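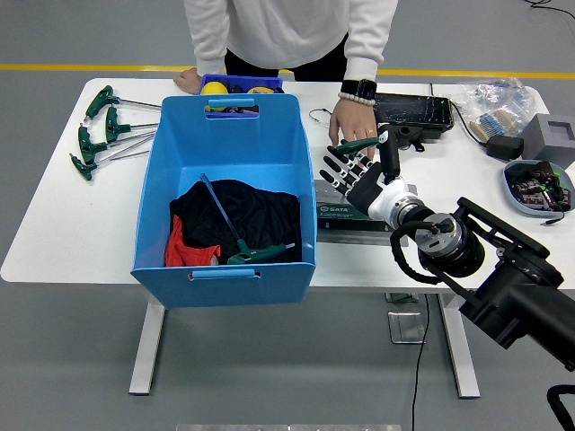
Figure 1. Hand tool sorting into a bin: T-handle hex keys on the table, hand of the robot on the right.

Robot Hands in Practice, Unit 4
Choosing a tool-handling kit: notes on the Kovik Nyanda
Faraji Nyamweya and Zawadi Mussa
November 2019

4.1 What this unit covers

Units 1 to 3 dealt with arms, joints and simple two-jaw grippers. This unit is about buying. We take one product, the Nyanda hand kit from Kovik, and go through it as a workshop manager would before signing an order. The same steps apply to any other kit, and you will use them again in the coursework with the Drirevent gripper.

Bring the Kovik data sheet to the seminar. It was given out in September. Spare copies are in the tray outside the lab.

4.2 What is in the kit

The Nyanda kit is sold as a hand, a wrist mount, a control box and a software licence. The arm is not included. Kovik lists several arms that it will fit, and for anything else the buyer has to order an adapter plate.

The software is called Conunance. It runs on an ordinary desktop computer and comes in two versions. The basic version plays back stored grasps. The full version also lets you record new grasps and edit them joint by joint. The licence is yearly and covers one control box. Two hands on two boxes need two licences, a point that students often miss when they work out the cost.

Check the following on any quotation:
Is the adapter plate priced separately?
Which version of the software is quoted?
Does the warranty cover the fingers, or only the wrist and the control box?
Who pays carriage on repairs?

4.3 The task

Our test task is putting hand tools into a bin. It is dull work and it happens in every tool store. The tools are T-handle hex keys with green plastic handles and long metal shafts. The bin is light blue plastic, open at the top, with cloths in the bottom. In Figure 1 one key is lying on the black cloth in the bin, four are on the left side of the table with their handles to the left, and the fingers of the hand are extended towards a further green-handled tool.

A T-handle key is harder to pick up than it looks. The handle is thick and light and the shaft is thin. If the hand takes the shaft near its free end, the handle drops and the tool swings. If it takes the handle, the shaft sticks out well beyond the fingers and has to be steered over the wall of the bin. Most of our stored grasps therefore take the tool where the handle meets the shaft.

Orientation matters as well. Keys lying roughly parallel can share one approach direction, with a small turn of the wrist for each. A key lying at a different angle needs its own approach. Look at the figure again and work out which way the wrist would have to turn for the tool by the hand and for the keys on the left.

Reach is the second thing to look at. The arm comes in from the right and the four keys are beyond the bin. A low, straight path to them would meet the bin wall, so the arm must lift, cross and come down. Add the lift to your time estimate.

4.4 Results

We ran 200 picks with the grasps supplied by Kovik and 200 with grasps we had recorded ourselves in Conunance. A pick counted as good if the tool ended up in the bin with no help from the operator.

Supplied grasps: 72 per cent good
Our own grasps: 89 per cent good

The supplied grasps are made for round objects such as bottles and short tubes. They close all the fingers at the same speed, and on a thin shaft this tends to push the tool sideways before the thumb arrives. In our own grasps the thumb moves first and the fingers close on to it. That was the only change of any size.

Failures with our own grasps were mostly at the bin wall, where the end of the shaft caught. Raising the lift height cured some of these but made each pick slower. We did not try a shallower bin.

4.5 Upkeep

Kovik asks for a check of the finger joints every 1000 picks. The check is done with the hand powered down. Move each finger through its full travel and feel for play or rubbing. Then look at the cable beside the wrist through the whole range of the arm. A cable loop that is fine with the arm tucked in can pull tight at full stretch.

Write each check in the log book, including the ones where nothing was found.

4.6 Rules for the lab session

One person works at the table and one stays at the stop button. Say "clear" before the arm is started and wait for the reply. Take off loose jewellery and push sleeves above the wrist. Do not move a tool while the hand is closing. Keep other parts and cases out of the path of the arm, and note on your sheet anything left on the table, as it limits the paths you can use.

4.7 Questions to prepare

Cost out a Nyanda kit for a tool store with two benches. State which version of Conunance you would buy and why.

The supplied grasps did less well than ours. Should a buyer count the time spent recording new grasps as part of the price? How would you put a figure on it?

Suggest a bin, or a place for the bin, that would reduce the failures described in 4.4. A sketch is enough.

Written answers go to Zawadi Mussa before the seminar. Reading for Unit 5 is chapter 6 of the course book, leaving out the section on suction cups.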